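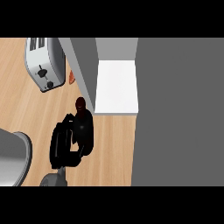 Pressemitteilung

Galto und Skellico legen Leitfaden für Küchenroboter-Tests vor -- Version 1 ab September

Brirnen. Einheitliche Regeln für simulierte Greifversuche in der Küche: Galto und Skellico veröffentlichen im September den gemeinsamen Leitfaden „Cui“. Zielgruppe sind Hersteller, Prüflabore und Hochschulen. Download kostenfrei, Anmeldung nicht nötig.

Hintergrund: Bisher meldet jeder Anbieter Erfolgsquoten nach eigenen Maßstäben. Vergleich kaum möglich. Mal zählt schon der Kontakt mit dem Gegenstand, mal erst das Ablegen am Zielort. Cui legt dafür 43 Prüfpunkte fest, verteilt auf 12 Abschnitte.

Die wichtigsten Punkte in Kürze:

Pro Aufgabe mindestens 100 Durchläufe, Startpositionen zufällig gewählt und protokoliert.

Abbrüche zählen als Fehlversuch. Ohne Ausnahme.

Ergebnisse aus der Simulation sind als solche zu kennzeichnen -- auch in Werbematerial und auf Messen.

Berührungen mit Geräten, die nicht zur Aufgabe gehören (Toaster, Töpfe, Schränke), werden gesondert erfasst, mit Kraft und Dauer.

Kameraposition und Bildausschnitt müssen im Bericht stehen. Nachträgliche Änderungen nur mit neuer Versuchsreihe.

Für die Erprobung wurden am Standort Brirnen fast 1.000 simulierte Durchläufe ausgewertet. Folge: Der Abschnitt zu engen Arbeitsflächen wurde komplett neu geschrieben, die Definition von „gegriffen“ verschärft.

Cui ersetzt keine Sicherheitsnorm und keine Risikobeurteilung am realen Gerät. Der Leitfaden ist freiwillig, eine Zertifizierung derzeit nicht geplannt. Kommentare nimmt Skellico schriftlich entgegen, eine Überarbeitung folgt nach Auswertung der ersten Rückmeldungen.

Pressekontakt: Galto, Presestelle, Brirnen. Abdruck honorarfrei, Beleg erbeten.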